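Chapter 4
Wires Between Rooms

Before we get to addresses and passwords, let's spend a little while with the humble cable, which carries more of your day than you might guess. When the town library in Wirnach joined its reading rooms together one January, most of the work was pulling wire.
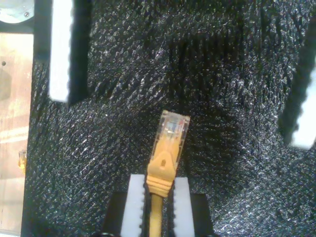
Figure 4.1 A yellow patch cable with a clear plug.

Every cable run has two ends and a path between them, and beginners (bless them!) tend to forget the path. Sketch it first, corners and all.
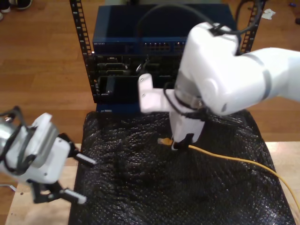
Wirnach reader: I'd add that you should label both ends before you pull, or you'll be tugging on strangers all afternoon.

Good advice, and we'll come back to labels on page 217. 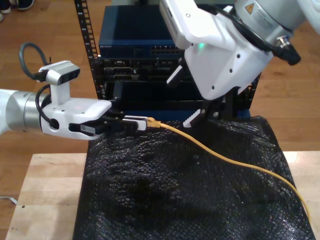

Reading time: 19 minutes

Inside the jacket are eight thin wires, twisted in pairs. The twisting helps keep one pair's signal from spilling into its neighbor, so leave it alone as close to the plug as you can manage.

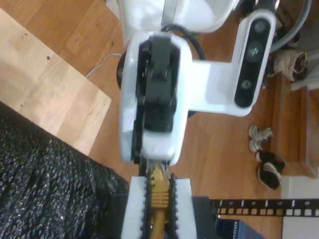

4.1 Planning the Path

Start with a floor plan and a soft pencil.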